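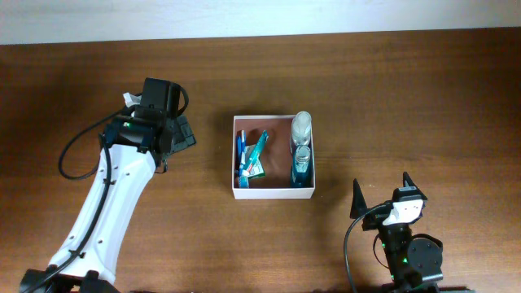 Progress report on the two-arm packing cell, for the period ending October

To: Gaëtan Lecomte, Hornent program office
From: Kha Vũ, cell maintenance, Trình workshop

1. What this report covers

In the last report I described the purchase of the parts and the first assembly. This one is about the set-up of the cell as it stands now, the care we give it each day, and two repairs which took more time than I planned. At the end I write what we need from Hornent for the next period. The spending table is sent separately by Giang Đỗ and I do not repeat it.

The task of the cell did not change. Two arms put toiletry items into a shallow white cardboard box, and take them out again when we want to repeat. The items are the same ones we agreed with you in spring: the bottles with blue liquid, toothbrush, toothpaste. We decided to keep the brown floor of the box visible in the middle until the placing at the two sides is stable. The bottles go to the right, the toothbrush and toothpaste go to the left.

2. State of the cell

Both arms are mounted at the near side of the wooden table and reach forward over it. They share one work area in the middle, where the box stands. The wall side of the table is kept clear. In the first weeks we used this space for spare items, and then the arms had to be stopped each time somebody wanted to take one. Now the spare items live in a drawer.

The number of full cycles in this period is 1000. A cycle means that all items are placed and both arms are back in their resting pose. Since the first start of the cell the counter shows 2546 cycles. I take both numbers from the controller log and not from the paper sheet, where a few days are missing.

Khải Thân made a new resting pose for each arm. In the old one, the wrist of the left arm was holding its weight far from the shoulder, and the shoulder servo became warm even when no work was done. In the new pose the arm is folded closer to its base. After one hour of rest we can put a hand on the shoulder housing without discomfort, which was not the case before.

3. Daily and weekly care

Every morning, before the power is on, one person does these checks:

– Move each joint by hand through a small angle and feel for play or scratching.
– Look at the clips which hold the black cable on the white link of the left arm. Push back any clip that has moved.
– Check the loop of cable at the wrist. It must be wide enough that the wrist can turn to both ends without pulling.
– Wipe the gripper fingers with a dry cloth.
– Switch on and look for the green light on each wrist. No light means no start.

The check takes less than ten minutes for a person who knows the cell. Khang Ông learned it in two mornings and does it alone now.

Once a week we open the screws of nothing, but we test all of them with the driver, first the white bracket of the right gripper, then the links. I write this because in the summer we had the habit to tighten every screw a little more each week, and one hole in a plastic shell lost its thread. The rule now is to touch the screw with the driver and turn only if it moves easily. The damaged shell was replaced from our own spare parts.

Also once a week the home position is compared with a mark on the table. We use a small square of masking tape, and each arm must bring its gripper over the same corner of the square. If it misses, the zero of the joints is set again before any work. This happened three times in the period, two times for the left arm and one time for the right.

4. Repair of the wrist cable, left arm

This was the longest stop. The arm lost contact with its gripper servo for a very short moment, then continued, so the log showed only a warning. At first we believed it was the software, and Khải spent two days reading messages. I am sorry for this lost time. The reason was in the cable, near the wrist plug, where it was bent each time the gripper turned toward the outside.

We changed the following things:

The cable was replaced with a longer one, so it can make a wide loop to the left of the wrist before it runs down the link. The short cable from the supplier was following the joint very closely and looked tidy, but every turn of the wrist pulled on the plug.

The first clip is now mounted 60 mm lower on the link. Before, it was holding the cable too near to the joint.

The plug has a drop of soft glue on one side. It can be removed with a fingernail when the servo must be changed.

We then turned the wrist from end to end 40 times by program, first slowly and then at working speed, with the log open. No warning came. In the weeks after, the same warning came back one time, on a morning when the plug was not pushed in fully after cleaning. For this reason the plug is now part of the morning check when the cable was touched the day before.

The longer loop has one disadvantage. When the left arm goes very low over the table, the loop can touch the wood. It did not catch on anything until now, but I do not like it, and I plan to try a softer cable from Clellum.

5. Repair of the gripper fingers, right arm

The fingers of the right gripper are pointed, which is good for the toothbrush and less good for a round bottle. The bottle turned between the fingers in the moment of lifting and arrived in the box with a lean. Our first idea was to close with more force. This was a mistake. The servo went into overload protection several times in one afternoon, and the gear inside got a small dead zone which we could feel by hand.

We changed the servo and put the closing force back to the old value. Then the grip point was moved lower on the bottle, away from the cap, to the part where the wall is more stiff. Khang also suggested to approach the bottle more slowly in the last part of the way – this costs almost two seconds per bottle but the fingers do not push it any more before they close.

The old servo was opened for learning. One tooth of the second gear was worn on one side only. We keep it in a bag with the date and the cycle number.

The toothbrush is still the most difficult item. It should stand against the left wall of the box, and when it is released a little too early it falls down into the free middle area. I have no repair for this, it is a question of the release height, and the cardboard wall also gives way a little when it is pushed. Khải will try a release in two steps, first half open, then wait, then fully open.

6. Position of the box

A cardboard box is light and moves easily when a finger touches it. We tried three ways to hold it. Double tape on the bottom was strong but it tore the cardboard at each change. A wooden frame screwed to the table was good for the box and bad for the arms, which came too near to it with their fingers. At present we place the box by hand along two short pencil lines and check it at the start of each series. This is simple and it works for short series. For the long series without a person it is not enough, and we will need some kind of low holder.

Giang asked whether a heavier box could be used. It could, but Hullberg wants to see the results with the same cardboard box they use on their own tables, so I prefer to keep it.

7. Things not finished

The spare parts list is not complete. We have one wrist servo in the drawer, and after the repair in section 5 I would feel safer with two.

The written instruction for changing a servo exists only in my notes. I promised it for this report and did not finish it. The part on how to set the zero after the change is ready and was tested by Khang, who followed it without my help and found two places where the order of steps was wrong. The part on removing the gripper bracket still needs writing.

The test with both arms inside the box at the same time was started and then stopped. The two grippers come too near to each other above the middle. For now one arm waits outside until the other has left, and this makes the cycle longer. I do not want to change it before the cable question of the left arm is closed.

8. What we ask for

We ask for your agreement on three points:

To buy two more wrist servos and one set of gripper fingers with a flat inside surface, for the bottles. The price is in the table from Giang.

To use the rest of the cable budget for the softer cable, also for the right arm. The cable there goes from the bracket down and to the left, and it has not made any problem, but it is the same short type as the one which failed.

To move the visit of Hullberg by two weeks. They are welcome earlier if they wish to see only the single-arm work.

If the servos are ordered soon after your answer, the change can be done inside one working morning, and the second long series can begin the day after. I will send the cycle log together with the servo instruction as soon as the bracket part is written.

Kha Vũ

Related items
Two-arm packing cell: first assembly and parts list
Spending table for the period (Giang Đỗ)
Setting the joint zero after a servo change, draft 2
Notes from the call with Hullberg on box and items
Clellum cable samples: order form
Morning check sheet, Trình workshop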